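8/30/23

**Grinlow says its sorting cell now stays true for longer. The records are thin.**

TRERKPORT – Grinlow has changed the way it looks after the small robot cell at its Minja workshop, and says the machine now needs far less fussing over. The firm has put out a short note to customers making the claim. It does not include much to back it up.

The cell is a single arm that moves plastic shapes about on a wooden board. It had a poor spring. By June the arm was setting pieces down 3 mm away from where it had been told to, and staff were correcting the program by hand at the start of most shifts.

Erasto Mbwambo, who runs the workshop, blames the collar that holds the tool. "It was creeping," he said. "Each time we took the tool out and put it back, it sat a little differently, and then we taught the arm all its points again on top of that error."

The new routine is plain enough. The collar is tightened to a set figure and marked with a line of paint. The board is checked against the table before the arm is switched on. After every 1,000 moves the tip is brought down to a fixed point near the middle of the board, and the gap is measured with a feeler gauge. If it is out, the collar is looked at first and the program is left alone.

Grinlow says 42 checks have been done this way and only 2 called for any adjustment. Asked for the log, the firm sent a one-page summary with no dates on it.

Amirul Saragih, a maintenance fitter at Plosutberg who has kept similar arms going for years, was not much impressed. A paint line shows that a collar has turned, he said, but it will not show that the shaft has slipped down inside it. He would also like to know what happens when the workshop warms up. "Wood moves. They are measuring to a board – I'd measure to the table."

Mbwambo accepts the point about the board and says a metal reference block may be tried. He gave no date for it. The firm's note still calls the problem solved.

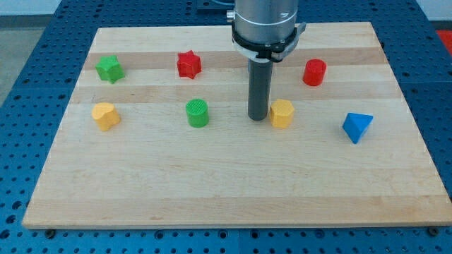 How often is the tool tip checked under the new routine?

After every 1,000 moves, with a feeler gauge at a fixed point near the middle of the board.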